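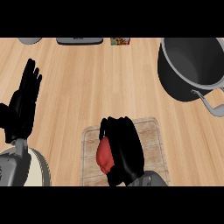
So I have been making soup. A lot of soup. If you've been reading here since the summer you'll remember that in July I was living on tomatoes and toast and swearing I would never turn the stove on again, and now look at me, I've gone the other way completely and there's a pot going most nights of the week.

It started when Anjana Seneviratne moved in downstairs and brought me a jar of her red lentil soup to say hello (who does that anymore? I love her). I ate it standing up at the counter and then went down and knocked on her door to ask what was in it. She laughed at me and said onions, mostly. She cooks them for much longer than I ever have the patience for, on low, with a lid half on, until they go all jammy and brown. Then the spices go straight into the onions, and after that the lentils and the water. I'd always thrown my spices in at the end like I was salting fries!

I've now made it four times. The first one was burnt on the bottom, because I got a phone call from my sister and you know how those go. The second was fine but thin. The third one was the best thing I've cooked all year, and of course I didn't write down what I did. Last night's was pretty close. I used 450 grams of lentils, which was way too much, and by this morning you could have stood a spoon up in it. I loosened it with a mug of water and had it for lunch with a fried egg on top. Very good. I'd do that again on purpose.

The other one I keep going back to is a corn and potato thing from Wálter Arboleda, who I used to work with in Wimdale. His mother makes it with chicken on the bone and he makes it without, and they don't discuss it. You grate one of the potatoes in so it melts and thickens everything up, and leave the rest in big chunks. I wouldn't have thought to use two kinds of potato in one pot but he was very firm about it when I texted him — a waxy one for the chunks, a floury one for grating — and he was right. Cilantro on top, a squeeze of lime, and capers if you have them. I didn't have them. I used chopped pickles and I'm not telling Wálter.

Somebody asked in the comments about freezing. I freeze nearly everything flat in bags now, and the lentil one comes back beautifully. The potato one does not. It goes grainy and sad, so just make less of it or invite people over.

And bread! I've stopped trying to bake my own for now. The little bakery on the corner does a seeded rye that's a bit sour and has a crust that could take a tooth out, and it's perfect for this. I buy one, slice it the same day and keep half in the freezer next to all my flat bags of soup. There's no room left in there for ice cream, which my niece has already complained about.

Next up I want to try something with squash. I bought one at the market on 18th November and it's been sitting on the windowsill ever since, looking very handsome, and I can't quite bring myself to cut it open. If you have a squash soup that isn't too sweet, please send it my way. I'm not a fan of the ones that taste like pie filling. Does anybody put miso in theirs? I have a tub I need to use up.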